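Dual-arm planner keeps serializing moves in sim, second arm idles

Forum: Motion Planning and Control
Tags: dual-arm, simulation, collision checking, Plolell

jointlimit_7
Two arms on a shared work area, simulated. The task is to move two small blocks into a marked square on the board. Planning is done in Plolell, with Hima handling the scene state and the physics. The planner returns valid plans, but it almost never moves both arms at once. One arm goes, the other holds, then they swap. Logged over 200 episodes, both arms were in motion together in only 30 of them, and only for short stretches.

Settings that may matter:
combined group, both arms in one configuration space
planning timeout 2 seconds
collision padding at default
attached object geometry on
replan on scene change on

I expected the combined group to give me simultaneous motion. Is there a scheduling flag I'm missing?

quat_norm
There is no such flag. A combined group means the planner samples both arms together. It does not mean it prefers paths where both move. With a short timeout you get the first feasible path, and if the two goals arrive from the task layer one after the other, the first feasible path leaves the idle arm where it is. Check how the goals are submitted before touching the planner.

jointlimit_7
Goals come from a behavior tree. Each arm has its own subtree under a parallel node. So they should arrive together, or within one tick.

quat_norm
Within one tick is not together. If the first request locks the scene, the second waits for it to release. Look for the lock wait in the log.

tf_tree_surgeon
I disagree that this is the task layer. I had the same symptom and it was padding. The default padding is applied per link, so in a shared workspace you pay for it twice, once on each arm. Two wrists that clear each other fine in the mesh view are in collision as far as the checker is concerned. The planner then finds that the only way through is for one arm to get out of the way first.

Also check what you have for cables and the support frame. If they were added as convex hulls, a hanging loop turns into a solid lump next to the wrist.

quat_norm
Padding would give failed plans, with a few long detours. He has valid plans and a parked arm.

tf_tree_surgeon
It gives both. The timeout hides the failures since replan is on. Turn replan off and count them again.

jointlimit_7
Ran it with replan off. Out of 200 episodes, 675 requests were sent in total, and a good part of them came back as start state in collision. I had not been seeing those at all. Replan was swallowing them.

The cables are in the collision model. I did not write the robot description, and I had assumed they were visual only. Render from the overview camera:

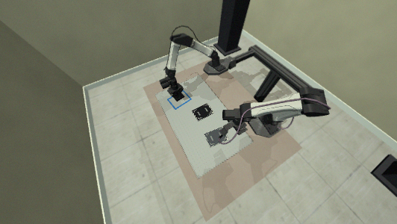
Reply 8

tf_tree_surgeon
Those cables are your problem, or part of it. Look at the one on the near arm where it curls under the gripper. As a convex hull, that arc takes in most of the volume around the fingers. The loop off the elbow of the far arm will do the same thing behind the upper link.

Remove the cable meshes from the collision geometry and leave them in the visual geometry. If you need cable clearance on hardware, model each one as a short chain of capsules and disable checks against the adjacent links.

Reply 9

lowpass
Before removing anything, dump the contact pairs for the rejected start states. Pant has a command line tool that prints link pairs sorted by frequency. If the top entries are cable against gripper, you have an answer. If they are gripper against block, then it is the attach step: the object gets attached after the fingers close, and for one update it is an obstacle in contact with the hand.

The near gripper in that render is right up against the gray block, so I would not rule it out.

Reply 10

jointlimit_7
Pairs dumped. Cable against gripper is first, by a wide margin. Finger against block is second. So both of you.

Changes made:
cable meshes visual only
allowed-contact entry for finger and block set before the close command
padding set per group, smaller on the wrists

Start state errors are gone. Simultaneous motion is better but still less than I wanted. The arm with the later goal waits at the start of most episodes.

Reply 11

quat_norm
Which is the scene lock. Snapshot the scene per request and validate the merged trajectory before execution. Or collect both goals in a barrier node and submit one request with two targets. The second option is less code.

Reply 12

tf_tree_surgeon
The barrier is less code until one arm has nothing to do and the other sits waiting for it. Put a timeout on it.

Reply 13

lowpass
Wanda ships a barrier node with a timeout, if your tree library can load its plugins. The default is too long for this. Set it to a few ticks.

Reply 14

jointlimit_7
Barrier with a three-tick timeout is in. Both arms now leave home together when both have a goal. I still don't like how the planner picks which arm yields near the square, but that is a cost function question and I'll open a separate thread for it. Config diff goes in the first post tonight.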